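Dinder Chores: hand-held gripper recordings of small household and shop-floor jobs

README, version 2

What this is

Dinder Chores is a set of 848 recordings of people doing small jobs with a hand-held gripper. The jobs are picking up, putting down, sorting, wiping, folding, opening and closing. We put the set together to get a plain answer to a question we kept hearing from the shops and care homes that talk to us: can a machine do this yet? For most jobs the answer is still "some of the time, with someone watching." This file says what is in the set, how it is laid out, and what we think it can and can't be used for.

Version 2 replaces the September release. If you trained on the September files, please read "Changes" before comparing results.

How the recordings are made

A person holds the gripper and does the job with it, closing the fingers on the object as a robot hand would. A camera on the gripper sees the fingers and whatever is past them. The person may also wear a camera on the head. There is no robot in the recordings. The point is to get the motion and the view from the hand without having to drive an arm by remote control, which is slow and makes people move in ways they never would otherwise.

The lens is very wide. Straight lines bend toward the sides and the corners go black. We ship the files as recorded and put the lens correction in a separate folder, so you can apply it or leave it alone.

Recordings come from two sites, Trosville (a large shared office) and Primley (a stockroom and a small kitchen). Light at Trosville is overhead and fairly even. Light at Primley changes through the day, and the kitchen clips after 4 p.m. are noticeably darker.

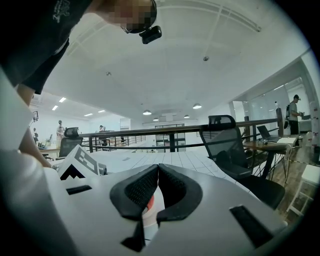 Figure 1. View from the gripper camera. A small object is partly hidden behind the finger pads.

Figure 1 shows a difficulty that runs through the whole set. The pads are thick, and when they come close together they cover much of what they are closing on. A person doing the job can look around the hand or go by feel. A policy that has only this camera gets a sliver of color between two black pads and has to decide from that whether it has a good hold. Many of the failures we saw in testing happened at this moment. If you use the head camera as well, you get some of the missing view back, but a robot in a real home may not have anything like it.

Jobs covered

Each recording has one job label. The labels are:

pick_place: move a single object from one surface to another
sort: separate mixed small items into bins
wipe: clean a flat surface with a cloth
fold: fold a hand towel or a T-shirt
open_close: drawers, cabinet doors, lids
restock: move boxed goods from a cart to a shelf (Primley only)

What a machine can do with it so far

We trained one baseline model, called Yoshida, and ran it on a single arm fitted with the same type of fingers. Each job was given 100 tries. The full tables are in results/ and we won't repeat them all here. In short:

Pick and place works well enough to be useful if the object is rigid, dry, and not much smaller than the pads. It gets worse quickly with small items, and it gets worse again if the table is crowded.

Sorting works when the bins stay put. Moving a bin a hand's width between tries was enough to spoil a run.

Wiping looks good on video and is less good in practice. The arm covers the middle of the table and misses the edges. Spills that need more pressure are smeared.

Folding does not work in a way we would call finished. Towels come out folded about as a tired person would do it, and T-shirts mostly don't come out folded. The arm has no good way to tell one layer of cloth from two.

Opening and closing depends on the handle. Bar handles are fine. Round knobs and recessed pulls are not.

Restocking is the closest to something a shop could use, and it still needs a person nearby to clear dropped boxes. It is also slower than the person would be.

Speed is a problem across the board. We did not tune for it, so please don't take our times as the best that can be done.

File layout

clips/ holds the gripper camera video, one file per recording
head/ holds the head camera video where there is one
pose/ holds the gripper position and finger opening for each video frame
lens/ holds the correction files
labels.csv has one row per recording, with job, site, and success flag
results/ has the baseline tables and failure notes

Video and pose share a clock. Head video was started by hand and can be off by up to 3 frames. The offset column in labels.csv gives our best estimate.

The success flag was set by the person who made the recording and then checked by Zanele Kruger. Where they disagreed, the flag is blank. Please do not treat blank as failure.

Known problems

Position tracking drifts when the gripper is close to a blank white wall or ceiling. The affected stretches are marked with a 0 in the "good" column of the pose files.

Trosville is a working office, and other people are in the background of many clips. Faces are pixelated. The blurring was done by software and checked by eye, but if you find a face it missed, write to us with the clip number and we will pull the file.

Most of the people holding the gripper are right-handed. We have too few left-handed recordings to say anything about how a model trained on this set would handle them.

There are no recordings with pets, running water, glass, or anything hot. Do not use the set to claim a machine is safe around those.

Changes

Version 2 adds the restock recordings, fixes the finger opening values (the September files had open and closed swapped for part of the Primley kitchen clips), and removes duplicates. Baseline results were run again from scratch on the new files.

Use and contact

Free for research and teaching. For anything sold, ask first. Please name the version you used when you publish.

Questions, corrections and missing files go to Zanele Kruger at the Dinder project desk. Include the clip number and the site name if you have them.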